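生活技術論 第4回 配布資料
「たたむ」を疑う 衣類の折りたたみと収納の言説について

担当:Aurelia Pop(日本語版の整理:Paraschiva Munteanu)

この回で扱うのは洗濯物のたたみ方です。ただし、きれいにたたむ方法を覚えて帰る回ではありません。たたみ方について世の中で言われていることのうち、どこまでが確かめられる話で、どこからが好みや商売の話なのかを分けるのが目的です。前回の「掃除の頻度」と同じく、結論が出ない項目もあります。出ないものは出ないまま書いてあります。

題材は赤いショートパンツ。シャツやタオルに比べて、指南書での扱いがぞんざいな衣類です。 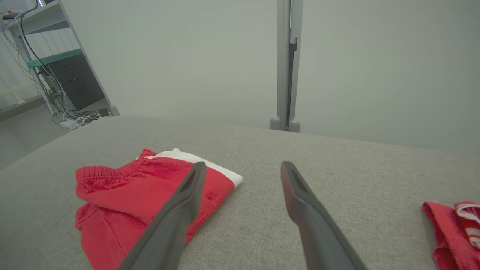
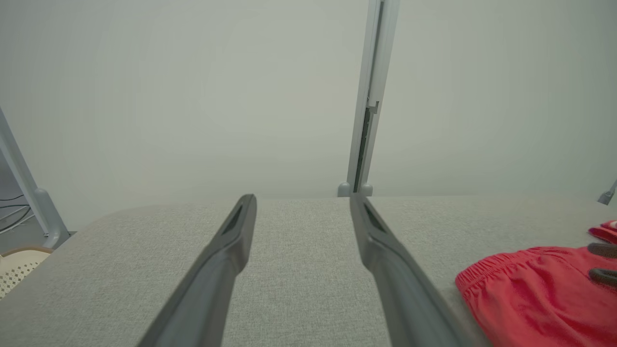
1. 用語の整理

議論の前に、言葉を揃えておきます。家事の本はこのあたりが驚くほどいい加減で、同じ「三つ折り」が本によって別の形を指していたりします。

二つ折り:中心線または幅の中央で一度だけ折ること。
三つ折り:長さをほぼ三等分して二度折ること。端を内側に入れるか、外に出すかは問わない。
巻き:折り目をつけずに筒状にすること。
立て置き:たたんだものを、折り山を上にして縦に並べること。たたみ方の名前として使う人がいるが、この講義では置き方の名前とする。
仮置き:たたみ終えたもの、あるいはたたみかけのものを、収納先以外の面に置くこと。

最後の「仮置き」は教科書にほとんど出てきません。しかし家庭で衣類が過ごす時間を考えると、引き出しの中の次に長いのは仮置きの時間ではないかと私は疑っています。疑っているだけで、データは持っていません。

2. ショートパンツはなぜ扱いにくいか

指南書の多くは「ズボンに準じる」の一行で済ませています。準じません。少なくとも次の点が違います。

(1) 丈に対して幅がある
長ズボンは細長いので、縦に折ってから丈を畳んでいけば自然に四角くなります。ショートパンツは縦に二つ折りにした時点で正方形に近く、そこから先の正解がはっきりしません。もう一度折れば小さくはなりますが厚みが出て、折らなければ引き出しの幅に合わない。どちらが良いかは引き出しの都合で決まるのであって、衣類の側に正解があるわけではないと考えます。

(2) ウエストゴムがある
写真の衣類でもわかるように、ゴムの入ったウエストは平らな布ではなく、細かいひだの集まりです。ひだは折り目を受けつけません。「腰の線をまっすぐ揃えて」と書いてある本は、ゴムの縮んだ幅で揃えるのか、伸ばした幅で揃えるのかを書いていません。縮んだ幅で揃えれば裾のほうが余り、伸ばした幅で揃えれば手を離したとたんに戻ります。やってみればわかることなので、書いた人が試したのかどうか、私は少し疑っています。

(3) 股の三角
縦に折ると股の部分が三角に飛び出します。内側に折り込むという指示が定番です。見た目は確かに整います。ただし、折り込んだ三角が次の折りの邪魔をして、一か所だけ厚くなることがあります。三角を放置した場合に何か困ることが起きるのか。受講者に聞いても「気になる」以上の答えは返ってきませんでした。

(4) 素材
運動用の滑りのよい生地は、折っても形が残りにくい傾向があります。裏を返せば、多少乱れていても深い折りじわになりにくい。つまり、たたむ動機として最もよく挙げられる「しわを防ぐ」が、この衣類ではあまり効いていない可能性があります。ここは後の演習で各自確かめてください。

3. よくある主張の点検

以下、収納の本や売り場でよく見かける言い方を順に見ていきます。

主張A「立てて入れれば取り出しやすい」
条件つきで認めます。引き出しが上から見えること、隣どうしが支え合う程度に詰まっていること、この二つが揃えば取り出しやすい。逆に言えば、枚数が減ると倒れます。洗濯前の引き出しがすかすかになる家庭では、週の後半に全部寝ています。仕切りを買えば解決する、という話に必ず続くのですが、それはたたみ方の利点ではなく仕切りの利点です。

主張B「小さくたためばたくさん入る」
かなり怪しい。布の体積は折っても減りません。減るのは布のあいだの空気で、これは上から押しても減ります。小さくたたむことで引き出しの隙間の形に合わせやすくなる、というところまでは言えるでしょう。「収納力が倍になる」という宣伝文句については、何と比べて倍なのかをまず尋ねてください。たいていは、丸めて放り込んだ状態との比較です。

主張C「色で並べると探しやすい」
持っている服の色がばらけている人には当てはまりそうです。写真のように赤いものが一か所に集まっている場合、色は手がかりになりません。運動部の子どもがいる家、制服のある職場に勤めている人の家では、同じ色の似た形のものが何枚も出ます。そのとき人は色ではなく、縁の白い帯や、ゴムのくたびれ方で見分けています。

主張D「専用の台があると早い」
業者名を出しますが、Joltbridge の折りたたみボードと Milley の卓上トレイを演習室で使ってみました。ボードはシャツでは形が揃います。ショートパンツでは板の幅が合わず、結局手で直しました。トレイのほうは、普通のお盆との違いが最後までわかりませんでした。わかった人がいたら教えてください。なお、どちらも演習室の棚にありますので、私の感想を信用せず自分で試すこと。

主張E「たたむ時間は心を整える」
確かめようがないので、点検の対象から外します。そう感じる人がいることは否定しません。ただ、家事を引き受けている側が自分で言うのと、引き受けていない側が言うのとでは、同じ文でも意味が違います。第6回でもう一度取り上げます。

4. 作業面の問題

たたみ方の本は、手順図の下に必ず真っ平らな面を描きます。硬くて広く、何も置いていない。そういう面が空いている家は多くないはずです。食卓は食事に使い、机には物がのっている。すると残るのはベッド、ソファ、床です。

写真にあるような明るい灰色の布の面を例に、硬い机と比べてみます。

滑り:布の面は衣類が動きにくい。片手で押さえなくても位置が保てるので、この点では机より楽なことがあります。滑りやすい生地を扱うときに差が出ます。

反発:詰め物のある面では、手のひらでしごいても力が逃げます。折り目を強くつけたい衣類には不利です。ショートパンツの場合、そもそも強い折り目が要らないという前節の疑いが正しければ、不利にはなりません。

縁:丸みのある縁の近くに置くと、たたんだものがずれて落ちることがあります。机のように縁ぎりぎりまで使えると思わないほうがよい。使える面積は、見た目の面積より狭く見積もります。

高さ:低い面では前かがみが続きます。枚数が少なければ問題になりませんが、家族分をまとめて処理する人は腰に来ます。座ってたたむ、膝の上でたたむ、という選択肢を図に描いた本を、私はまだ一冊しか見ていません。

色の差:灰色の上の赤は見えます。灰色の上の灰色の靴下は見失います。笑い話のようですが、仮置きしたものの取り残しは、演習でもこの組み合わせで起きました。

以上から「布の面は作業に向かない」という定説には賛成しかねます。向かない衣類があり、向く衣類もある、という程度の話です。

5. どこまでたためば「たたんだ」と言えるか

前年度の受講者と一番もめたのがここです。重なりがゆるく、形が少し崩れたショートパンツを見て、たたんであると言う人と、まだ途中だと言う人に分かれました。二人とも自分の基準を当然のものとして話していて、家庭内の言い争いの縮図のようでした。

基準の候補を挙げます。

形の基準:輪郭がほぼ四角い。
操作の基準:片手で持ち上げて運んでも形がほどけない。
識別の基準:たたんだ状態で、何の衣類か、誰のものかがわかる。
意図の基準:本人がこれで終わりと思っている。

形の基準は写真映えのための基準ではないかと私は疑っています。暮らしのうえで差が出るのは操作と識別のほうです。ウエストゴムが外から見える向きになっていれば、多少崩れていてもショートパンツだとわかります。逆に、完璧な四角でも布の端が全部内側に入っていると、広げるまでわからない。広げたら、たたんだ手間は消えます。

意図の基準は、外から見て判定できません。置いてあるものを見ただけでは、たたみ終えたのか、崩れたのか、これからなのかは決められない。写真や、家族の残していった洗濯物を見て「途中で放り出した」と言うとき、私たちは見えていないことを足しています。この授業のレポートでは、見えたことと推測したことを別の行に書いてください。

6. 数字の読み方

配布した抜粋資料に「1枚14秒でたためる」という記述があります。この14秒に何が含まれるかを考えてください。裏返しを直す時間、広げる時間、次の1枚に手を伸ばす時間、置き場所まで運ぶ時間。手順図には、どれも載っていません。

昨年度の演習では、ひとりの受講者に衣類の山を渡し、普段どおりにたたんでもらいました。10枚で180秒かかりました。単純に割ると1枚18秒で、14秒より遅い。ところがこの人は途中で靴下の片方を探しています。探す時間を引くべきか。私は引かないほうに傾いていますが、引くべきだという意見にも理屈があります。どちらを採るにせよ、採ったことを書くのが先です。

もう一つ、Lodton の通販カタログに「581人が実感」という見出しがありました。何人に聞いて581人なのか、何を実感したのか、紙面のどこにも書いていません。こういう数字は、大きく見えるかどうか以前に、読めない数字として扱います。

7. 演習

二人一組。各自、ウエストにゴムの入った衣類を1枚持参してください。忘れた人には演習室のものを貸します。

手順
ア 机の上で、いつもどおりにたたむ。相手は口を出さず、折った順序だけを記録する。
イ 同じ衣類を、布張りの面で同じ順序でたたむ。手を止めた箇所に印をつける。
ウ それぞれを片手で持ち上げ、教室の端まで運ぶ。形がどう変わったかを書く。
エ 股の三角を折り込んだ場合と、折り込まない場合で、ウをやり直す。
オ たたんだものを授業の終わりまで置いておき、広げてしわを見る。

記録用紙の「所感」の欄は狭くしてあります。わざとです。「すっきりした」「気持ちがよかった」で埋めないこと。

布張りの面は、隣室の長椅子を使います。Gökçe の収納ケースを台の代わりにした組が以前ありましたが、蓋がたわむので避けてください。

8. レポート課題

次のうち一つを選ぶこと。

課題1 自宅で仮置きに使われている面を一つ選び、そこに何が、どんな状態で置かれているかを朝と夜に記録する。片づけてから記録しないこと。片づいた状態の記録は要りません。

課題2 たたみ方を説明した本またはウェブの記事を一つ選び、書かれている利点をすべて抜き出し、「試せば確かめられるもの」と「確かめられないもの」に分ける。分けにくいものがあれば、なぜ分けにくいかを書く。

課題3 ショートパンツをたたまずに収納する方法を考え、実際に続けてみて、困ったことを書く。困らなかった場合は、困らなかったと書いてください。減点しません。

提出先は教務の箱。紙で出す人は氏名を忘れないように。昨年度は無記名が数通ありました。

9. 質問への回答(前回分)

問 たたまないほうがよい、というのが先生の立場ですか。
答 違います。私は毎回たたんでいます。習慣でやっているだけで、良いと証明できたからではありません。

問 巻くほうが、しわになりにくいと聞きました。
答 私も聞きました。旅行かばんの話としてはよく見ますが、引き出しの中で比べたものを見つけられていません。出典を持っている人は次回持ってきてください。商品ページは出典に数えません。

問 子どもに教えるときは、どの方法から始めるべきでしょうか。
答 年齢によるとしか言えません。ただ、ゴムの入ったものから始めさせる本が多いのは妙だと思っています。小さくて扱いやすく見えるのでしょうが、2節に書いたとおり、端が揃わない衣類です。ハンドタオルのほうが先ではないか、というのが Munteanu さんの意見で、私も今のところそちらに賛成です。

問 アイロンをかけるものは、この授業で扱いますか。
答 第5回で扱います。ハンカチを1枚持ってきてください。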